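About Us
Posted in June by Babita Rana

Hi, I'm Babita, and I look after the demonstration bench at Setitz. We started out fixing packing machines for small food makers, and these days most of our week goes into one teaching cell we call Fistimow. It learns jobs from people's hands, so the gear on those hands has to be right before anything else matters!

My morning starts at 7:30 with the gloves. Knit ones go on first, then the controllers get strapped to the backs of the hands, and then I fuss over the cables. I like a bit of slack at the wrist (too much and it catches on things, too little and the plug works itself out by lunch). After that I wipe down the table, set out a toy and ask whoever's wearing the kit to pick up the mallet or stick and move slowly while I watch the tracking on my screen. 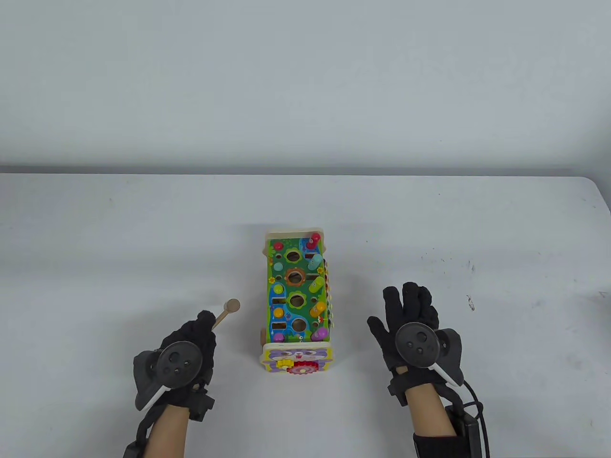
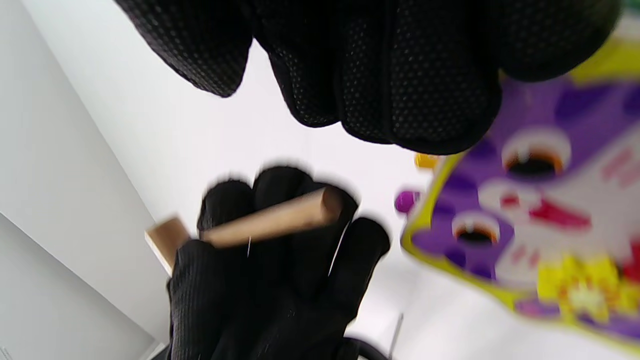 If a hand drifts on the screen while the real one is still, I stop and go through the straps again. Nine times out of ten it's a loose one. The tenth time it's a cable, and I keep a drawer of 22 spares, all labelled, with the iffy ones in a separate bag so they don't sneak back in. Please don't tidy that drawer. I will know.

Cheon is our recording software, and it's a bit of a favourite around the shop. Every run gets a number and a colour: green to keep, grey to check again. We did 134 runs in our first month and I binned almost half, mostly because I'd set the lights badly and the white table was glaring. We're well past 1,000 now and much fussier about lamps.

Saturday is service day. I wash the gloves, check the stitching on the straps, charge everything and recalibrate from scratch, even if it all looked fine on the last run. Firnik, our older cell, gets its joints greased while the batteries fill up, and there's usually a pot of tea going.

We love visitors, so if you'd like to try the gloves yourself, give us a ring and we'll organize a time. Bring short sleeves!

Contact Setitz: Unit 416, front desk | © Setitz, all rights reserved | Back to top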